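Reading time: 3 min

We use cookies to remember your settings. By staying on this page you accept them.

Speaker notes - "Does the shed need a robot?"
Afiq Wibisono, Pritden shared workshop, 27 September 2024

Start without the slides. Ask who has bought a machine to save time and then lost a winter to it. Put my own hand up. Wait for the laugh, if there is one.

The claim I was sold: an arm, a gripper and a bit of software will sort your odds and ends while you get on with something else. I was doubtful in January and I'm doubtful now. Say that early so people know where I stand.

Money. Skip the arm, everyone asks and it spoils the talk. The rest of the build came to £542, and £285 of that was clamps, board, cable and bins. Read the two numbers slowly. The plan on paper said £369 for the lot.
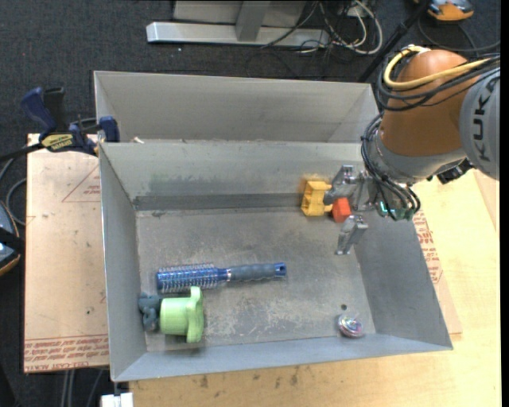

Sorting is the wrong word for what we do, and I'd like to stop using it. The arm picks a thing up, or it doesn't. Mixed shapes are where the trouble lies. A small block has flat faces, so two fingers have something to close on. A round hairbrush covered in bristles is another matter, and so is a green thing with a ribbed body and a wide flange at one end. Ask the room where they would grab each one. They'll answer in a second - then ask them to write the rule down.

The bin. Bare sheet metal, and it shines. Point out the orange glow on the back wall beside the yellow toy piece. Anyone who trusts a vision program should have a think about that. Ismail says paint it matt. I say try it, but keep a count from before and after, or we'll just believe what we like.

Our count so far is 530 tries, written down by hand. I won't give a success rate tonight as we changed the finger pads partway through and the halves don't compare. If Werum presses me, repeat that.

Vakier, the control script: works, badly commented, my fault. Don't demo it live.

Questions. Likely first one is safety - guard, stop button, no one alone with the arm powered. Then hand over the sign-up sheet for the next build night.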